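Plundumex publica el segundo EP de Stova, grabado en cinta y mezclado en los estudios Aydoğan

El sello independiente Plundumex pone a disposición del público el segundo trabajo de Stova, proyecto de música electrónica y voz cuyo repertorio se ha desarrollado hasta ahora casi por completo en directo. El EP lleva por título Privoto, contiene seis cortes y se distribuye en vinilo de 10 pulgadas y en formato digital sin compresión. La edición física llegará a las tiendas en septiembre; la digital estará disponible el mismo día.

El material procede de dos sesiones realizadas en los estudios Aydoğan. En la primera se registraron las bases rítmicas y las partes de sintetizador, ejecutadas en tiempo real y sin cuantización posterior. La segunda se reservó a las voces y a un armonio de fuelle que aparece en tres de los temas. Todas las tomas pasaron por un magnetófono de bobina abierta antes de convertirse a digital a 24 bits y 96 kHz. La mezcla se efectuó en consola analógica, con automatización limitada a los niveles de voz.

Respecto al primer EP, el cambio más apreciable afecta a la voz. En aquel disco se utilizaba como una capa más, muy procesada y situada por detrás de los sintetizadores. En Privoto ocupa el centro de la imagen estéreo, con una reverberación de placa corta y sin duplicaciones, salvo en el estribillo del tema que cierra la cara A. Las letras, en castellano, figuran íntegras en el encarte.

Orden de los cortes

Cara A
1. Umbral
2. Línea de costa
3. Corriente alterna

Cara B
4. Privoto
5. Segunda lectura
6. Fondo de escala

El corte titular es el más extenso. Se construye sobre un patrón de 5 por 4 que se mantiene sin variación hasta la entrada del armonio, momento en el que la caja de ritmos se retira y la pulsación pasa al bajo. «Fondo de escala» es el único tema instrumental del disco y se grabó en una sola toma. «Corriente alterna», que Stova interpreta en directo desde la gira anterior, se presenta aquí en una versión más breve y medio tono por debajo de la original.

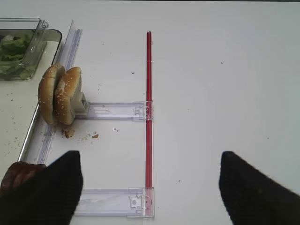
Stova explica que el cambio de tonalidad se decidió durante la primera sesión, cuando se comprobó que la melodía del estribillo obligaba a forzar el registro agudo y que la toma perdía definición en las consonantes. Según indica, la versión de los conciertos mantendrá también la nueva tonalidad, de modo que ambas puedan compararse sin diferencias de afinación.

La masterización para vinilo se ha realizado de forma independiente de la digital. En la edición física se ha reducido el contenido estéreo en graves y se ha moderado el nivel de las sibilantes, con el fin de evitar distorsión en los surcos interiores. El disco se reproduce a 45 revoluciones por minuto. La duración total es de unos 26 minutos, repartidos de manera equilibrada entre las dos caras – una condición que determinó el orden final y que dejó fuera un séptimo tema ya mezclado. Plundumex no tiene previsto publicarlo por separado.

El diseño de la carpeta mantiene la línea gráfica del sello: cartulina sin plastificar, impresión a una tinta y tipografía de palo seco. El encarte incluye las letras, los créditos y una relación de los instrumentos utilizados en cada corte. Las copias adquiridas en la tienda del sello incorporan un código de descarga en WAV y FLAC.

Presentación en directo

La presentación de Privoto constará de 5 fechas en salas de aforo reducido. El repertorio incluirá el EP completo, interpretado en el orden del disco, y una selección del trabajo anterior. En escena, Stova utilizará dos sintetizadores, una caja de ritmos y el armonio, que se amplificará con un par de micrófonos de condensador. No se emplearán pistas pregrabadas. Los conciertos comenzarán a las 21.00 horas, con apertura de puertas una hora antes, y no contarán con artista invitado.

El calendario y las salas se comunicarán en una nota posterior. Las entradas se venderán exclusivamente en línea, con un máximo de 2 por persona. El primer concierto se celebrará en jueves e irá seguido de un coloquio sobre el proceso de grabación, con acceso incluido en la entrada.

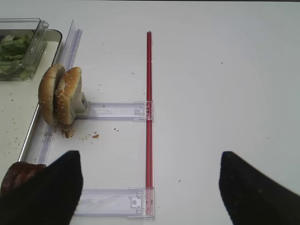
Desde los estudios Aydoğan señalan que el coloquio abordará sobre todo la captación del armonio, cuyo ruido mecánico se conservó en la mezcla final tras descartar dos intentos de atenuarlo mediante filtrado. Añaden que se escucharán fragmentos de las pistas por separado y que habrá un turno abierto de preguntas.

Información para medios

Los medios acreditados pueden solicitar a Plundumex el material de prensa, que comprende el audio completo en escucha privada, la portada en alta resolución y las letras en formato de texto. La escucha privada es nominal y no admite descarga. Se ruega no difundir fragmentos de audio antes de la fecha de publicación, con excepción de «Línea de costa», que se adelantará como sencillo y podrá emitirse íntegramente en radio.

Las peticiones de entrevista se atenderán por correo electrónico, por orden de recepción. Las emisoras que precisen una versión en mono o un corte con entrada abreviada deben indicarlo en la solicitud. Las acreditaciones para los conciertos se tramitarán una vez anunciadas las salas, con un límite de una acreditación de redacción y una de fotografía por medio. Se permitirá fotografiar durante los tres primeros temas, sin flash.

Ficha técnica

Artista: Stova
Título: Privoto
Sello: Plundumex
Formato: vinilo de 10 pulgadas, 45 rpm, y digital
Grabación y mezcla: estudios Aydoğan
Número de cortes: 6
Publicación: septiembre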